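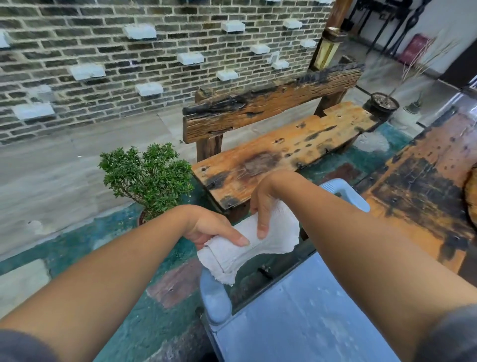

Most of the trouble I've had with the Novulo mower came from dirt, and most of the looking after is wiping. It's the small model, the one sold for yards with a narrow side gate, and it runs every night from April until the first week of November. Before any brushes or tools come out I get a rag ready. An old white cloth towel does the job, and it can be as ragged as the one I'm holding over the blue stool, as long as you bunch it up so the frayed side stays in your hand. Loose threads wind themselves around the wheel axles and you won't find them until the wheel starts to squeak. A twisted towel also gets into the wheel wells better than a flat one.

## Before you start

Switch the mower off at the main switch underneath. The stop button on top only pauses it. On mine the blades can still turn if the lid is bumped, so the switch comes first every time, even for a quick look.

Wear gloves for anything near the blade disc. They come off again for the charging contacts, where I want to feel if there's a rough patch.

Turn the mower over onto something soft and low. A folded blanket on the patio works. I don't use a table for this. The shell is rounded on top and it rocks when you lean on a wheel.

No hose and no pressure washer. The manual says the shell is splash resistant, and I take that to mean rain.

## Underside, every two weeks

1. Knock off the thick grass with a plastic dustpan brush. If it's caked on, lay a damp rag over it and go do something else for a while.
2. Scrape what's left with a wooden paint stirrer. A putty knife will cut the seal around the motor.
3. Wipe the blade disc and spin it by hand. It should turn freely and stop without a scraping sound.
4. Check that each blade swings loosely on its screw. A blade that's stuck out straight has grass packed behind it.
5. Clean the tread on the drive wheels with an old dish brush. Packed wheels slip on the slope, and then the mower sends a "trapped" message at 3 in the morning.
6. Pull the front caster straight out and wipe the stem. One small dab of Prelberg white grease, pushed back in, excess wiped off.

In a wet spring I do steps 1 to 4 every week and leave the rest.

## Blades

I change the whole set every 29 days in the growing season. The app reminds you on its own schedule, which was too long for our grass (lots of sand in the soil). If the tips of the lawn look white or torn the day after a cut, the blades are done no matter what the calendar says.

Change the screws with the blades. Skunham sells the two together in a bag of 20 and they fit the Novulo disc. The cheaper bag from the same shelf has a slightly larger hole and the blades rattle. Snug the screws down by hand with a short screwdriver, no power driver.

Used blades go in a jar with a lid until it's full.

## Charging contacts

There are 2 metal strips on the nose of the mower and a matching pair on the dock. When the mower drives in, sits there and then backs out and tries again, dirty contacts are the first thing to check.

Unplug the dock. Rub all the strips with 1,000 grit paper, a few light passes, until they look even. Wipe them with a clean corner of the towel. Don't put grease or spray on them. I tried contact spray one year and it collected dust from the path and made things worse.

While you're down there, look at the little springs behind the dock strips. Press each one with a finger. It should come back out by itself. Earwigs like to live in there.

## Setting the dock

This took me longer to get right than anything else, so do it once and do it well.

- The base has to be level side to side. A slight fall toward the lawn is fine.
- Leave a straight run in front of it, as long as the manual asks for. I cheated on this to keep it out of sight behind a planter and got missed dockings all summer.
- Put it where the sprinkler doesn't reach.
- Set it on pavers if the ground is soft, and pin it through the paver joints. A dock sitting on grass sinks at the front after a month or so of the wheels going over it.
- Run the power cord along a wall or edging and clip it. Never across the lawn, even for a day.

Garcia Hardware carries the longer ground pins. The ones in the box bent in our soil.

## If the boundary wire breaks

The dock light blinks red and the mower won't leave. Nine times out of ten it's where you last dug. Walk the wire and look for fresh edging, new plants, or a spot where the dog has been busy.

Cut out the damaged piece and use two gel-filled connectors with a short length of new wire between them. Twisting the ends together with electrical tape will get you through a weekend and then corrode. Leave a little slack in the new piece and bury it a finger deep.

## Putting it away

Give it the full underside cleaning, then charge it all the way before switching it off. A half-hour wipe now saves chipping at dried clippings in spring. Store it on its wheels, indoors, somewhere that stays above freezing. The garage shelf was too cold here, so it goes in the hall closet with a sheet of cardboard under it.

Bring in the dock's power supply as well. The base plate can stay outside with a bucket over the contacts and a stone on the bucket.

Wash the towels by themselves. Grass stains don't come out and the clippings clog the lint filter, so shake them hard over the flower bed first. The greasy ones I hang outside to dry flat and then throw away.

In spring, put in new blades before the first run, and rub the contacts again even if they look clean. Check the clock in the app too. Mine lost the time over the winter and went out mowing at noon.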